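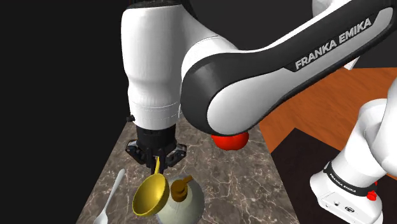

## Ladle slip, part two

The fault from October is still open. In simulation the arm picks up the ladle, lifts it, and somewhere in the transfer the handle rotates between the fingers. Contact is never reported lost, so the planner carries on with a stale tool pose and the bowl ends up where the collision checker thinks there is free air.

Ngọc Tô reran the task with the Prutley contact solver at 3000 steps and got the slip in four of nine runs. Raising friction hid it in some runs and made the fingers jitter in others. I backed that change out.
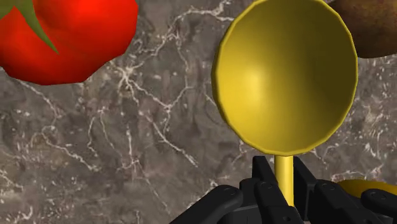
My current suspect is the grasp point. Simier scores candidates by finger clearance alone and ignores the torque from the far end of the tool. With the fingers closed on a thin round handle and a bowl that deep out past them, there is very little contact area to resist twist. A flat handle would probably never have shown the bug.

Next steps:

- log tool pose from the object itself - never from the gripper
- stop the arm if the two differ by more than 5 degrees
- ask Brenda Mottram for the old Ferna scoring code

The stop goes in first. Nothing gets moved to hardware before it works.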